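3.2. Materiales y procedimiento de codificación

El corpus procede de las sesiones de juego libre registradas en los centros de Kiltero y Berhe entre octubre y marzo. Tras descartar los intervalos en los que el adulto y el niño no compartían foco de atención, quedaron 3.199 enunciados adultos, de los cuales 2.116 contienen al menos un término de forma o de relación espacial. El resto se conservó como línea de base para estimar la densidad léxica de cada díada.

Se consideró término de forma cualquier sustantivo o adjetivo que designara una configuración geométrica (círculo, redondo, estrella, pico) y término relacional toda locución que expresara orientación, ajuste o contigüidad (al revés, de lado, dentro, no cabe). Los deícticos puros se anotaron en una capa aparte. Esta separación obedece a un problema conocido: en español, aquí y ahí absorben buena parte de la carga espacial que en otras lenguas recae sobre partículas, y su inclusión habría inflado las frecuencias de los adultos menos explícitos.

Los juguetes de encaje se clasificaron según la convencionalidad léxica de sus contornos. Un orificio redondo dispone de nombre estable; una silueta con muesca, próxima a una M, obliga al hablante a elegir entre la comparación, la paráfrasis y el silencio (figura 4).

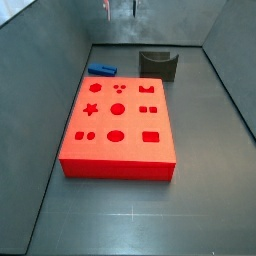 La distinción resultó pertinente en el análisis preliminar, ya que los contornos sin nombre convencional concentraban las reformulaciones. Un mismo adulto podía emplear hasta seis designaciones sucesivas para una única pieza, con predominio de las comparaciones con objetos cotidianos (una corona, una pajarita) en los primeros turnos y de las descripciones parciales (la de los picos) en los posteriores. La fijación de una etiqueta compartida se definió operativamente como el uso de la misma expresión en dos turnos consecutivos de distinto hablante, o bien de un solo hablante si el otro respondía con una acción congruente.

La anotación se realizó en Maven, con un esquema de siete categorías y doble codificación independiente. Los desacuerdos se resolvieron por discusión y afectaron sobre todo a la frontera entre comparación y nombre: flor, aplicado a un contorno lobulado, puede funcionar como lo uno o como lo otro según el turno precedente — dificultad que el manual de Skedness, tomado como punto de partida, no contempla. Se optó por codificar como nombre toda expresión sin marca comparativa explícita (como, parece, una especie de), aun a riesgo de sobrestimar la categoría.

Figura 4. Juguete de encaje con contornos de distinta convencionalidad léxica.
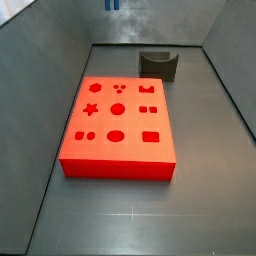

Según Thaddäus Gasser, este criterio penaliza a los hablantes que omiten la marca comparativa por economía, y habría convenido atender también a la prosodia. Dalia Baranauskienė objeta, en cambio, que la curva entonativa no discrimina entre ambos usos en enunciados de una sola palabra, «que son precisamente los que plantean la duda». Al no disponer de audio de calidad suficiente en todas las sesiones, se mantuvo el criterio formal. Los enunciados afectados llevan una etiqueta secundaria que permite excluirlos, y los modelos de la sección 4 se presentan con ellos y sin ellos.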